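3.2 Suture stock and waste at the two sites

Stock records came from Etunon and Tremard, October only. Each site keeps a paper log at the supply room door, plus the purchasing file. The two rarely agree. Where they differed we used the log – it is filled in the same day, the file often a week later.
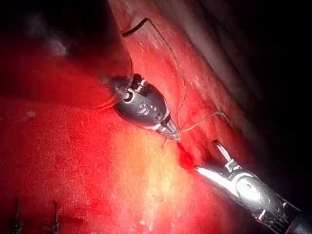 Across both sites 3336 packets left the shelf in the month. Of these 838 were opened and thrown out unused. Most of the waste was at Tremard, where packets are pulled before the case list is final. Late changes to the list, wrong size pulled, packet opened anyway. Etunon pulls on request and wastes less, but staff there complained of waiting.

Prices are left out. Tremard buys through Dridmont on a yearly contract, Etunon by the box, and the unit costs can not be compared without the contract terms, which we did not get.
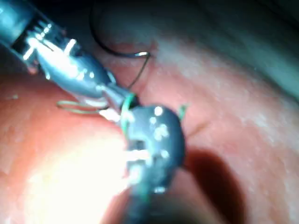

Expired stock was a smaller problem than we expected. 16 boxes in all, nearly all of them sizes that had been dropped from the standard list but never taken off the reorder sheet. A simple fix. Both sites have since made it.

Figure 3. Short incision in a practice tissue pad.
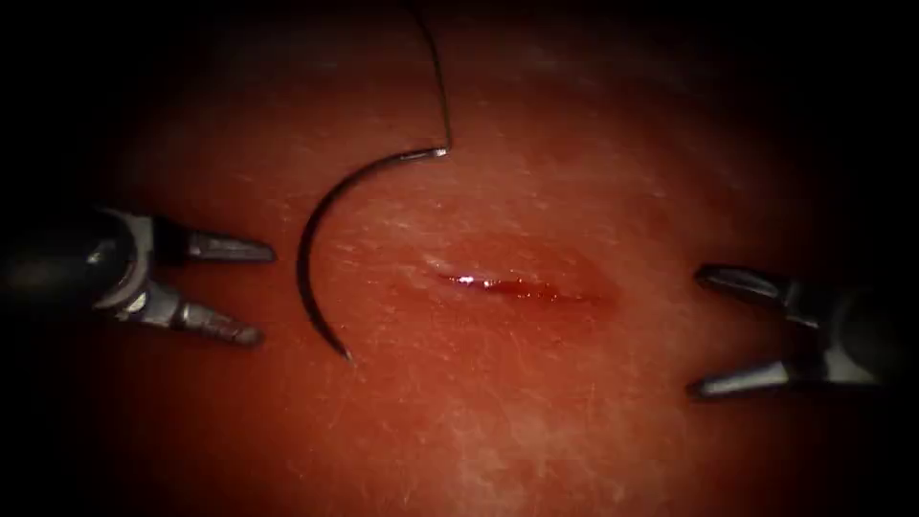
3.3 Sorting the waste by cause

Each discarded packet was given one cause code, following the Vương scheme with two codes merged (wrong size, wrong needle). Log entries with no reason given were coded as unknown and kept in the totals. Coding was done twice and teh disagreements settled by going back to the log. 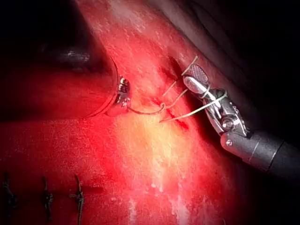
Glove and drape waste was not coded, only weighed. The bins are shared between rooms so a per-case figure is not possible. Shared bins also hide what was opened for teaching and what for patients. Light is part of it too: glare on a wet red surface, pale and wide across the middle, makes a thin strand hard to follow, and several log entries give "could not see thread" as the reason for a second packet. We coded these as handling. A case could be made for a separate code, and with a sample of 1000 or more coded packets we would of added one.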